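What Happens When You Share a Document Online?

I used to think a shared document was magic. My friend typed a word at her house, and it popped up on my screen at mine! So I went and found out how it works.

When you write in an online document, your words don't live inside your own computer. They're kept on a server, a big computer in another building that stays on all day and all night. I picture it like a locker that you can open from anywhere, as long as you have the key. Your key is your password, so please don't hand it out (not even to your best friend).

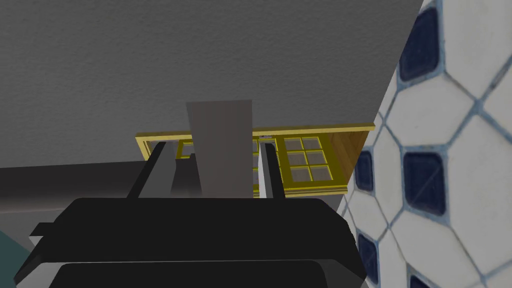 Now for the part I love. Say our class is writing a story called The Dragon of Dramitz. I add the word "fire" and you fix a comma. Each change zips off to the server as a tiny message, and the server puts the messages in order and sends them back out to everybody. It's so quick that it feels like we're sharing one pencil. 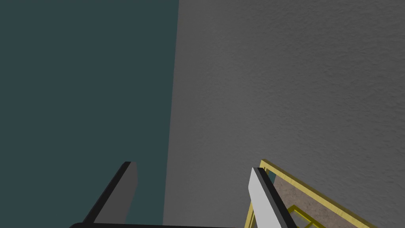

What if somebody deletes the whole dragon? Don't panic – many online documents save older versions as you go. Look for a menu called "version history" and ask a grown-up to help you pick one. My longest story has 73 versions, and in the very first one I spelled "dragon" wrong twice.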